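Gendthorpe Toy and Blanket Exchange to open with 60 family boxes

Gendthorpe, September 3, 2022
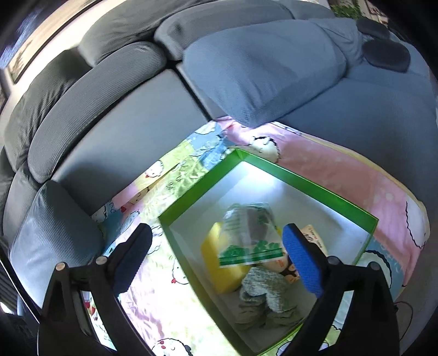

A green-rimmed box and some of its contents on a sofa spread with a cartoon blanket.

The Gendthorpe Family Centre has announced the opening of its Toy and Blanket Exchange, a lending service for households with young children in the town and the neighbouring villages. The service will begin with 60 boxes, each of which may be borrowed for up to four weeks at no charge.

Families will be able to choose a box of small items for play at home, together with a blanket. Boxes are shallow enough to be stored beneath a bed or on a low shelf, and are lent without lids so that children can see what is inside. Items may be kept in bags within the box, and parents are asked to return them in the same way.

The exchange follows a trial held in June, in which 75 households took part. Many of those who replied to the closing survey asked for a longer loan period, and the original term of two weeks has been doubled as a result.

"Parents told us that they wanted something they could put down on the sofa and pick up again at bedtime," said Hadiza Okonkwo, Manager of the Centre. "The box keeps a child's things in one place, and it goes back on the shelf when the day is over."

Birgit Hagedorn, who will oversee the lending desk, said that returned boxes would be checked and repacked before being lent again. Blankets will be washed between loans. Missing pieces should be reported on the slip provided, and no fines will be made for ordinary wear.

Households wishing to join should bring proof of address to the front desk of the Centre. Donations of clean blankets in good condition are also welcome and may be left at the same desk during opening hours.

Press enquiries: Adaeze Adebisi, Communications Office, Gendthorpe Family Centre.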